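How a Sorting Robot Is Looked After
Cilness Kids: Machines at Work
Text by Torquil Guthrie

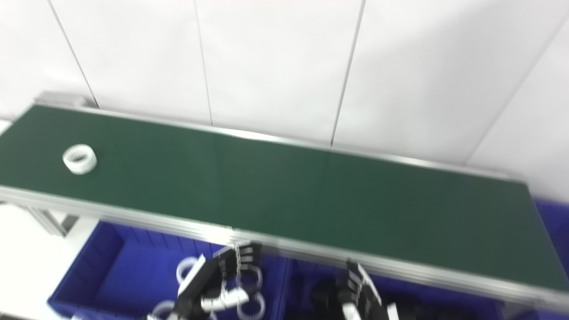 A work cell is the space a robot needs to do one job. It includes the robot, its tools and everything it has to reach. The Trillero cell has a conveyor belt, storage bins and a robot with two hands. Its job is to move white rings between the belt and the bins.

Setting up

The technician levels the conveyor first. A belt that tilts will drift to one side and rub against its metal rail. The bins go beside the conveyor, always in the same spots. Next comes calibration, when the robot learns exactly where the belt is. The technician guides one fingertip to 8 marked points, and the computer stores each position.

Daily care

Before any cleaning, the power is switched off and locked. The belt is wiped with a damp cloth. Dust dulls its colour, and that can confuse the camera. Each finger joint is then bent and straightened by hand to check for stiffness.

Repairs

Fingers wear out sooner than arms. A worn finger is held on by two screws and takes 10 minutes to replace. Arlindo Seixas, the cell's technician, writes every repair in a logbook. Entry 791 reads: "Left hand, fingertip replaced. Calibrated again."

Words to know

Calibration: teaching a machine where things are.
Joint: a place where a finger or arm bends.
Rail: the metal strip along the side of a belt.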